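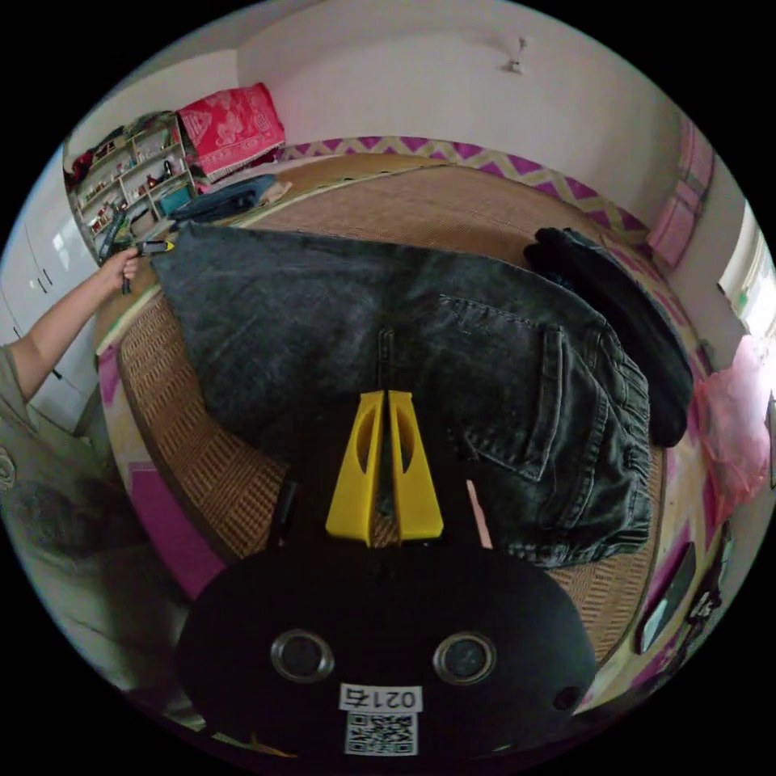
A reader of last month's post on drawer depths wrote in to say that jeans shouldn't be folded at all, that a crease set across the knee never comes out, and that a rail with clip hangers is the only sensible way to keep them. I have tried the rail. Heavy denim pulls the clips open, and the hems end up resting on the wardrobe floor.

I fold mine on the bed. The dark grey pair gets laid out flat on the woven mat, which is firmer than a duvet and lets the cloth slide when a corner is pulled. Smooth from the waistband towards the hems. Pockets go flat first, because a bunched pocket lining adds a lump to every layer after it.

The method, for one pair:

Bring one leg over the other, seams matched. Tuck in the point at the crotch so the long edge is straight. Fold the hems up to just short of the waistband, then fold in thirds. Stand it on end. If it falls over, the thirds were uneven.

Gathered or elasticated sections won't lie flat and there is no use pressing them. Keep them on the outside of the last fold.

The Hernora drawer I use is 900 mm wide and 200 mm deep inside. A folded pair stands a little lower than that, so the drawer closes without catching. I run 2 rows, front to back, with the heavier denim at the rear. The Serrano unit I had before was shallower and everything had to lie flat, so the bottom pair was never worn.

On the knee crease: mine drops out after an hour or so of wear. Thin cotton trousers are worse, and those do go on the rail. I have no figures for stretch denim and would be glad of some.

Jumpers in September, once the lower drawer has been cleared.

Filed under: Clothes storage, Bedroom

Related posts
Drawer depths compared: Hernora and Jaltano
Clip hangers and heavy cloth
Geren shelf dividers, six months on
Washing a woven bed mat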